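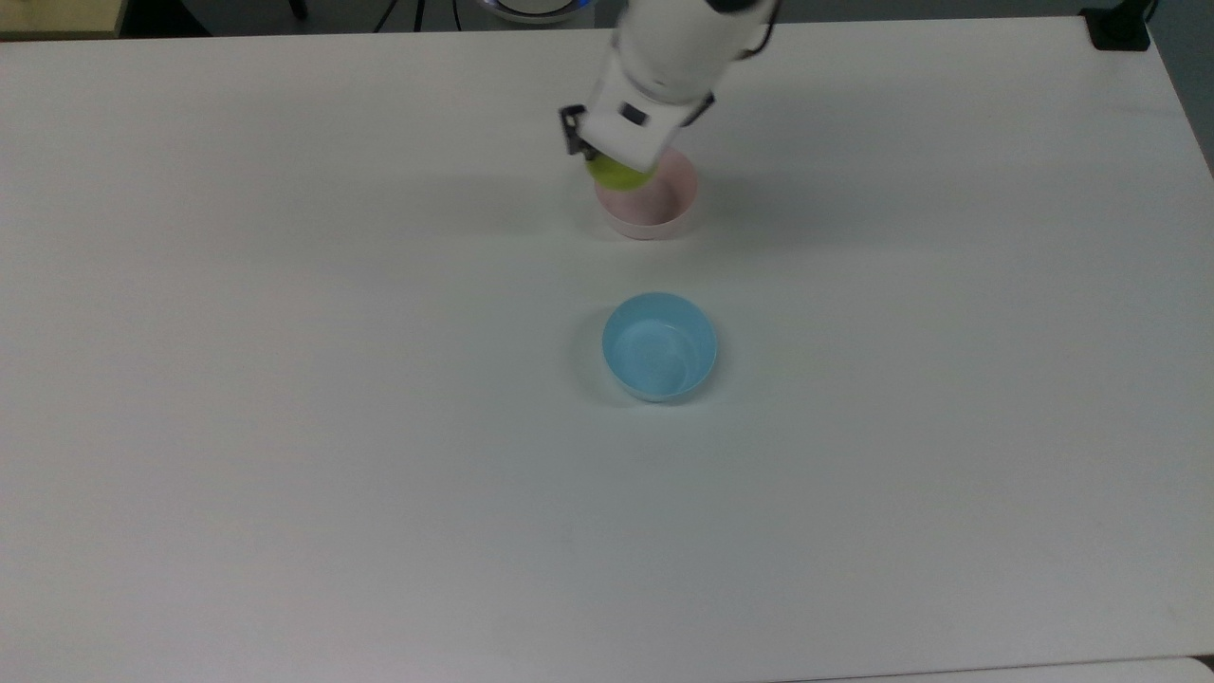
What happens to the packers when the arm takes over sorting? At Zurnisthorpe they moved to checking and exceptions, same shift, same pay grade.

2/ Before: four people on the sort bench, each placing small items into bowls by order. Now one arm does the placing. Lenka Štefanec runs it, and the other three rotate through inspection.

3/ Target was 300 placements an hour. We get roughly 100 on mixed items. Soft items are slowest.

4/ Wrist complaints are down. Complaints of boredom are up. Humaira Bajwa cut the monitoring stint from two hours to 35 minutes and errors on the late shift dropped.

5/ Open problem: when the arm faults, the restart procedure assumes you know the Skikex menu. Only Lenka and Kvido Baláž do. Training for the others is set for December.

6/ Bench layout is still under review. Janka Malý wants the bowls closer to the operator side. I agree.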